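Breakfast Corner: A Small Gallery

Print this page | E-mail this page

Text by Annag Leckie

In our building at Stovgate the kitchen is shared by everybody on the second floor, and for a long time it was a place where people went only to fill a glass of water. Then in January we decided to make one corner of it into a proper breakfast place. It is a modest project. We had a white table, a toaster, a coffee maker, one tray and the wish to eat something warm before work.

I have collected some pictures and wrote a few lines for each. Dineo Pretorius asked me to do it, for her sister in Skirketora who is planning a similar corner in her own office and wanted to know how much room it takes. I answer here also the questions that I received by e-mail after the last gallery, about the shelves.

The toaster first, as it is the thing that gets the most use. It is dark green, nearly teal when the light is strong, with a silver plate on top and two slots. Mitsuko Ichikawa chose the colour. I wanted a plain one, but I have changed my mind since then, and now I find it makes the white table less cold.

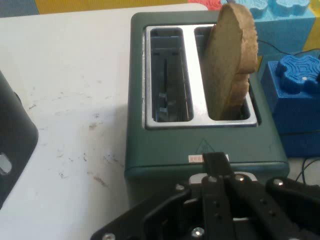
Photo: Athina Athanasiadis / Stovgate second floor

One slice in the right slot and the left one free. I like to toast like this, one by one, so that the second slice is still warm when I have finished the first. My neighbours put both in together and then they talk, and the second slice becomes hard on the plate. Everybody has their own method and I do not want to start again this discussion.

The bread is standing well above the plate. It is only lightly coloured, a pale tan, and for me this is already enough. Anastasia Margaritis prefers hers much darker. She takes her bread from Christodoulou, the bakery behind the bus station, where a loaf is cut for you if you ask before 9 in the morning. After that hour the cutting machine is being cleaned and you must do it yourself at home, and then the slices are never the same thickness. For a toaster with two slots I would advise to have it cut. A thick slice by hand goes in with difficulty and comes out with more difficulty.

You will notice the marks on the table. The top has grey and brown scuffs, and there is a patch of stains to the left of the toaster. We tried soap, then baking soda, then a cream that Dineo bought. The table came to us second-hand, so I cannot say how old they are. If you are buying a white table for a kitchen, please think about it twice. A light grey one would forgive more.

Some practical notes about keeping a toaster clean, as three people asked me:

Unplug it first and wait until it has cooled down. I wait 30 minutes, which is perhaps too careful.

Take out the crumbs over a sheet of newspaper. We do it at the end of every second week, and it is surprising how many there are.

Wipe the silver plate with a soft cloth that is a little damp. Do not use the rough side of a sponge, it leaves lines.

Do not put a knife or a fork inside the slots, even when the slice is small and has fallen deep. Unplug, wait, and use wooden tongs.

About the tongs - ours cost very little at Enetti, the household shop, and they have a small magnet so you can keep them on the fridge. Mitsuko moves them into the drawer and I move them back to the fridge.

Now the arrangement of the table. It was changed several times in the first weeks. At the beginning the coffee maker stood in front and the toaster behind it, and you had to reach over a hot cup to get your bread. Athina burned her sleeve a little, not seriously, and on the same afternoon we exchanged the places. With the toaster near the front edge you can reach the lever at its side without stretching over anything. With the coffee maker nearer to the wall, the cup waits quietly until you have your hands free.
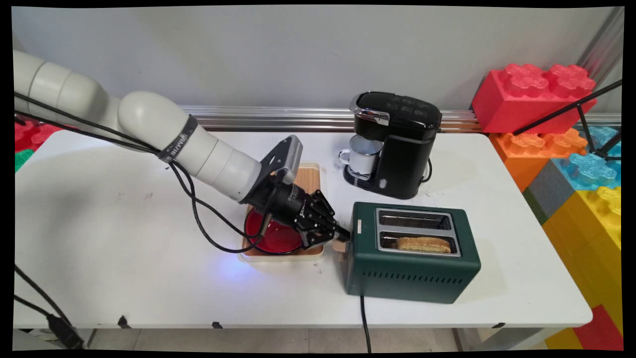

The tray was my own idea and I am a little proud of it. It has a cream-coloured rim and light wood grain in the middle, and it holds the things that would otherwise walk across the whole table. The red bowl lives there. In the morning someone fills it with whatever is good - apples in winter, sometimes small tomatoes, once a quantity of walnuts that nobody finished. A glossy bowl is easy to wash and the red is cheerful beside the green.

For coffee we have a black single-serve machine. I was against it at first. At home I make coffee in a small pot on the stove, as my mother did, and I thought that a machine for one cup is lonely. But on a floor where people arrive at different hours it is the right choice. Each person makes one cup when they come and there is no old coffee standing until noon.

The white enamel mug with the dark rim is the one that everybody wants. Enamel is light to carry and does not break when it falls, though it can chip, and then the place should be looked at from time to time. It also becomes quite hot at the rim, so be patient with the first sip. We bought other mugs too, in ceramic, and they stand clean in the cupboard because all of us are waiting for this one. I would tell Dineo's sister to buy several of the same kind from the beginning.

A word about cables, which is not a beautiful subject. The cord of the toaster goes down over the front edge of the table towards the floor. I would prefer it at the back, and we will try this when the new socket comes. Until then we ask everybody to walk past slowly and not to hang bags on that side. If you have small children in your kitchen, do not copy us in this point.

How much did everything cost? The toaster was 47, the table 89 with delivery. The coffee maker was a gift from a colleague who moved away, and the bowl came from my own cupboard. The tray I found at the spring market, I do not remember any more the price, but it was small.

And how much room? Less than I had expected. A table that fits along one wall is sufficient, if you leave a free place in front to put down a plate. We eat standing or carry the plate to our desks. Anastasia would like two stools and has already measured the corner for them. The next gallery will probably be about stools.

If you have a breakfast corner of your own, you may write to me at the usual address. I read everything, but I answer slowly.

Print this page | E-mail this page

Recent galleries

The shelves on the second floor, before and after
Window boxes in Skirketora
A morning at the Christodoulou bakery
Old tins and what we keep in them
Repairing the kitchen door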